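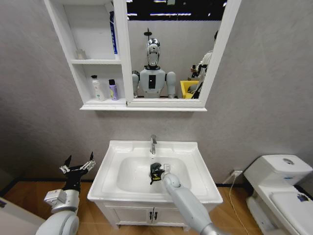

Niltum Sailing Federation
Safeguarding Panel — minutes, 22 Jun 2018

Quorum confirmed. Minutes of the previous meeting approved with one correction: in item 4, "complaint" to read "report."

1. Reporting procedure
The panel reviewed the revised draft. Reports of abuse or harassment will go to the outside case office, Lehtinen, and no longer to the head coach. Receipt is to be confirmed within 2 working days. Agreed.

2. Time limits
The draft barred reports of events more than 11 years old. The panel voted to strike the limit. Legal advice on older cases under criminal law remains pending — carried over.

3. Background checks
Of 49 licensed coaches, all but two have filed current certificates. Both licenses are suspended until the papers arrive.

4. Training camps
Coaches may not share rooms with athletes at any age level. The rule applies to the Comex regatta and all away events.

5. Costs
Printing of the athlete handbook approved, 1000 copies. The quote covers English only.

6. Any other business
Request from the athletes' group for a seat on the panel. Deferred to November, pending a change to the bylaws.

Meeting closed.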